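The Slow Work of Teaching Software Where Hands Are

September 5, 2023

Joris Goossens has watched the same clip so many times that he knows what is in it without looking at the screen. A pair of hands reaches for a bottle, closes on it and stays there for a while. The clip was filmed from head height, looking down and out, and for most of it the fingers hide the thing they are holding.

Goossens works at Usinbridge, a software company that writes perception and planning code for robots with two arms. He runs the group that turns recordings of people doing household jobs into something a planner can use. His folder holds 1174 clips. The one with the bottle is used to check every new build, and it fails more often than most of the others.

The software has to answer a short set of questions about each clip. Where are the hands? What are they touching, and which fingers are doing the touching? Which surface will the object be on if the hands let go? The answers go into a file that the planner reads, and the planner tries to work out a motion that a robot with different hands, different arms and a different reach could carry out.

"People think the hard part is the motion," Goossens said. "We've had decent motion for years. We lose most of our time before that, on contact."

Contact is the word used at Usinbridge for the moment a finger and an object meet. A camera doesn't see it directly. It sees a finger in front of a bottle, and the software has to decide whether the finger is on the bottle or just between the bottle and the lens. People make that call without effort. The first version of the company's tracker, which was called Gakgate, made it by measuring the gap between two outlines. If the outlines overlapped, it called that a touch.

That rule worked on boxes and bowls. It did badly on anything clear. The outline of a transparent bottle came and went from one instant to the next, and the tracker reported that the hand had let go and grabbed again, over and over, when it had done nothing of the kind. Inès Cordier, who wrote most of Gakgate, spent the winter trying to smooth those reports out. She stopped in March and started over.

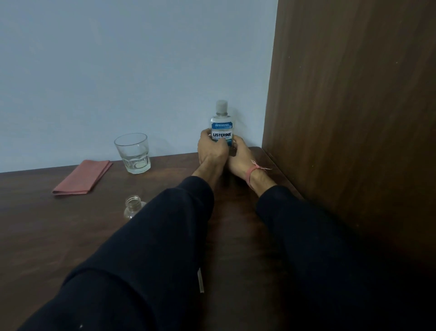

Her second version treats a grasp as something that lasts. Once the tracker believes a hand is holding an object, it needs strong evidence to drop that belief, and a flickering outline doesn't count. The hand has to open, or the object and the hand have to move apart. Cordier keeps a running estimate of the object's shape, built from every view in which part of it was showing, and the estimate stays in place while the fingers cover it.

Labels help. Printed lettering is flat, high in contrast and fixed to the surface, so even a few visible letters tell the tracker which way the object is turned. A mouthwash bottle with half its label behind a hand still gives the software plenty to hold on to. Plain drinking glasses give it almost nothing. Cordier's answer for glass is to look for the bright lines along the rim and base and to ignore the middle.

Dark clothes on dark furniture were the next problem. The tracker finds a hand partly by following the arm down to it, and a navy sleeve over a brown table can vanish in shadow. Aurel Onu, who joined the group from a firm that made sorting equipment, took that one on. He changed the code to start from the skin of the wrist and work outward in both directions, so that a lost sleeve no longer meant a lost arm. He also had to teach it that a bracelet is not the edge of a hand. An earlier build had cut one hand short at a piece of thread and placed the wrist several inches too far forward.

"The planner believed it," Onu said. "It planned a very careful reach to the wrong place."

The planner is a separate program, named Amadi, and it is written by a separate team down the hall. The two groups didn't always get along. For a long time the perception side sent over one answer per instant, with no hint of how sure it was. The planning side treated every answer as fact. When a reach went wrong, each team could show that its own code had done what it was supposed to do.

Timothée Lebrun, who leads planning, asked for a change to the file format. Each contact now comes with a score from zero to 50, and Amadi reads the score before it does anything else. High scores go straight into the plan. With low ones, the planner slows the arm near the object and leaves the fingers open wider than it otherwise would. Lebrun said the format took longer to agree on than it took to write.

The group also had to decide what to do about things that aren't being touched. A table in someone's home has other items on it, and a robot reaching for one must not sweep the others to the floor. Gakgate used to drop anything outside the hands to save time. It now keeps a rough volume for each item it can find, including soft ones like a folded napkin, and passes those along as places to avoid. An open bottle half hidden behind a forearm is the kind of thing it still misses. Onu has a patch for that, which holds on to partly seen objects for longer, but it makes the tracker invent things that were never there, and he hasn't merged it.

Tooling takes up more of the week than anyone in the group would like. Goossens's team uses a viewer called Jostside to step through clips with the tracker's guesses drawn on top. It was written in a hurry by an intern and has been patched ever since. Last spring it gained a button that jumps to the next point where the tracker changed its mind. Cordier said that button saved her more time than any change to the tracker itself.

Checking a build means running every clip and comparing the result with labels drawn by hand. Anatole Gilbert drew many of those labels and reviews the rest. He has 830 clips he considers finished. The others wait on arguments over small points, such as whether a fingertip resting on a cap counts as part of the grip. Gilbert keeps a written guide for such cases and it has gone through 3 full revisions. Each one meant going back over older work.

"If I let two people label it two ways, the software learns that either is fine," he said. "Then it picks one at random when it matters."

Usinbridge has no robot for sale and doesn't plan to build one. It licenses the tracker and the planner to companies that do, and those companies ask mostly about speed. The current build runs slower than the one it replaced, a cost of keeping the shape estimates alive. Cordier wants to move part of that work to the graphics processor before winter. Lebrun would like her to fix the false releases on clear plastic first. They were still discussing the order when the overnight run came back, with the bottle clip marked as a pass and two clips of drinking glasses marked as new failures.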